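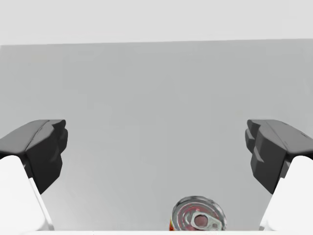 A lata no simulador, vista da câmera do punho, com os dedos abertos.

Da bancada: duas garras, uma lata e muita teimosia

Nov 11, 2020

Desde setembro que ando prometendo um comparativo de garras nesta newsletter, e quem me escreveu cobrando tinha toda a razão! Demorei porque quis passar tudo primeiro pelo simulador, com a mesma lata de bebida, o mesmo tampo cinza e o mesmo controlador, e só mudar os dedos. No papel parece trabalho de uma tarde. Levei quase três semanas (metade disso brigando com os parâmetros de atrito, que é um assunto para outro dia, ou para uma terapia em grupo).

As duas candidatas são a Sezer, de dedos paralelos, e a Ralex, que tem dedos mais finos e fecha num arco. Fiz 118 tentativas com cada uma, sorteando a posição da lata a cada rodada. A Sezer errou 12, a Ralex errou 43. Eu esperava o contrário, confesso, e já tinha até um parágrafo meio pronto elogiando a Ralex, que é uma garra linda de ver mexer.

O que pesou foi a chegada. Com a câmera no punho olhando para baixo, a lata vira praticamente um círculo prateado com o anel em cima, e quando ela fica lá embaixo, perto da borda da imagem, o detector perde um pedaço da tampa e chuta o centro. A Sezer abre bastante e perdoa esse chute: se o centro sai uns 8 milímetros para o lado, um dedo encosta antes, empurra a lata e o outro termina o serviço. A Ralex, no mesmo caso, bate com a ponta na borda da tampa e derruba tudo. Vi isso tantas vezes que comecei a ouvir o barulho da lata caindo, e olha que o simulador nem tem som.

Mandei os números para a Margit Skjelbred, da Skodarstead, e ela respondeu com uma pergunta ótima: por que não inclinar a câmera um pouco mais para trás? Porque aí eu perco a vista dos dedos, Margit! E ver as duas almofadas na imagem me ajuda demais na hora de conferir o fechamento. Mas testei mesmo assim, só com a Ralex, e melhorou um tantinho. Ainda não fiz rodadas suficientes para publicar o resultado, então fica para a próxima edição.

Também troquei o controlador no meio do caminho (não façam isso) e tive de repetir tudo do zero. Fiquei com o da Adoditz, que me deixa limitar a força de cada dedo em separado e tem uma documentação que dá para ler sem chorar.

Agora falta a bancada de verdade. Vou começar pela Sezer, com latas cheias e vazias, e depois quero passar para copos de papel, que amassam só de olhar. Se alguém aí já usou a Ralex com objetos cilíndricos e tem uma configuração de aproximação que funcione, responda a este e-mail que eu testo e conto aqui.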